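赫夫科姆组画

赫夫科姆组画(Hevcombe)是画家伊利尔·武卡迪诺维奇(Ilir Vukadinović)的一组纸本人物画,以双人肖像为主,画面多取室内坐姿,人物正面或四分之三侧面。组画名称取自画家绘制初稿时居住的村庄。研究者通常将其视为画家由版画转向综合材料绘画的过渡作品。

名称与编号

画家本人未给组画统一命名,只在部分作品背面以铅笔写有“Hevcombe”及月份,其中以“六月”最多。现行编号出自斯图斯塔德(Stustard)画廊编制的图录,按纸张尺寸排列,与创作先后无关。早期文献沿用的“村居肖像”一名,现仅见于拍卖记录。图录收录完成稿20件,另附习作与草图约200件,后者多未署名,归属依据纸张和线条习惯判定,个别仍有争议。

题材与构图

组画中的双人像多描绘姐妹、母女或同屋租客。两名人物并排而坐,肩部重叠,视线互不相交。背景处理简略,常以一道横线区分墙面与地面,不设家具和窗户。人物手部占据画面下方中央,勾线较重,面部则以薄涂完成,边缘留有未覆盖的纸底。

第7号作品是唯一描绘3人的例外,第三人位于左侧后方,仅见侧脸。该人物系后期添加,在侧光下可辨认出被覆盖的垂直线条。

材料与技法

组画使用的纸张分为两类。完成稿采用厚棉浆纸,表面经动物胶处理;草图用纸较薄,含木浆成分,部分已呈黄褐色。底层以炭条起稿,继以稀释的蛋彩铺设中间调,最后用油性色棒强调轮廓。由于各层吸收性不同,暗部常出现细小的光泽差异,复制品难以呈现。

颜料以土色为主,包括生赭、熟褐和绿土。白色部分极少使用白颜料,主要依靠纸底显露。卡泰克斯(Catex)实验室的分析报告指出,在取样的2件作品中,绿土层下存在一层含铅的淡黄色薄膜,推测为画家自行调制的隔离层。报告未能确定该做法是否贯穿整组作品。

诠释

关于组画的讨论集中于人物关系与身份问题。一种意见认为,重叠的肩部和错开的视线表现了迁居者之间既依附又疏离的状态,并引画家书信中有关语言不通的段落为证。另一种意见侧重形式来源,指出其平直的轮廓和浅空间与画家早年的木刻一脉相承,不宜过多引申至传记层面。

坦吉(Tanguy)版文集所附的长篇导论试图调和两说,主张将草图与完成稿对照阅读:草图中的人物往往彼此对视,定稿时才转开视线,因此疏离感是构图逐步修改的结果。该文集首印700册,书信部分只收录与组画有关者,未作全译。批评者认为导论对草图年代的判断过于依赖纸张类型,而画家可能同时使用新旧两批纸。

收藏与展出

完成稿的主要部分长期寄存于斯图斯塔德画廊,其余分散于私人收藏。因纸张对光照敏感,展出时采取轮换方式,双人像通常成对更替。草图部分仅供研究者预约查阅,不对外借展。画廊曾以复制品补足缺席作品,后因色差问题停止。

保存状况

草图的主要病害为酸化、边缘撕裂和局部折痕,完成稿则以胶层收缩引起的翘曲较为常见。画家习惯将未完成的作品卷存,致使部分炭条线条转印至相邻纸背,形成反向痕迹。修复时对此类痕迹一般予以保留,作为判断作品叠放次序的依据。

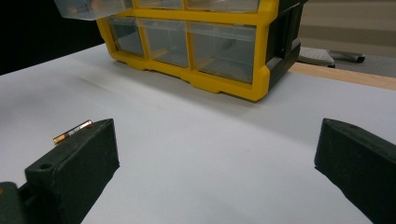 纸本作品的折痕依纤维受损程度分为轻度与重度两类,处理方法各异。轻度折痕未伤及纤维,仅在侧光下显出柔和的灰色阴影,与图中白色台面上的浅淡皱痕相近;重度折痕处纤维断裂,颜料层随之剥落,须先行加固,再作局部回潮与压平。组画草图中的折痕以前一类为主,且多与画幅短边平行,与卷存时受压的方向一致。第7号作品的折痕位于后添人物的颈部,属重度,现以薄皮纸自背面托衬。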